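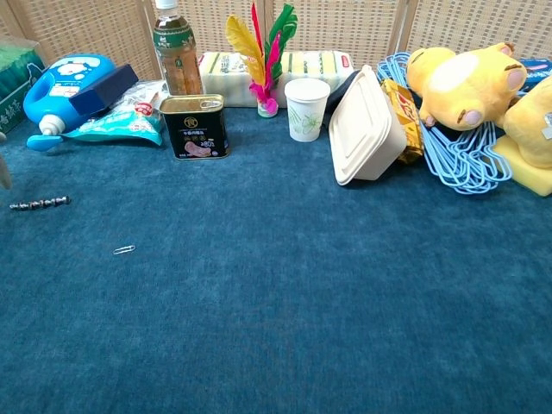

By Kamarul Menon
2022-01-05

Tadstead households will be asked to pay for a refill plan that the town has yet to show will save anyone money. Under a deal with Clondach, a home goods supplier, residents could bring empty soap and detergent bottles to 4 filling points and pay by weight. The town would put up $2,000 for each one, plus a yearly fee it has not made public.

Clondach says a regular user would save $40 a year. Asked how it got that figure, the company sent a two-page summary that compares its prices with the most expensive bottles on the shelf. Store brands were left out. So was the cost of driving to a filling point, and two of the proposed sites are on the same side of the river.

Yichen Lei, who runs a laundromat on Dow Street, went to Monday's meeting with a list of questions and got through half of it.

“They kept saying people want this,” Lei said. “Which people? I see customers all day and they want the cheap jug that's on sale.”

Rornaswood tried something close to this in May and closed one of its two stations before the fall. Town staff there blamed a leaking pump. They have not released sales numbers – a request from this paper is still waiting for an answer.

Supporters on the council say less plastic will end up in the trash. That may well be so, but the plan sets no target and names no one to measure it. A vote is expected later this month. The contract would run for three years, with no early exit for the town.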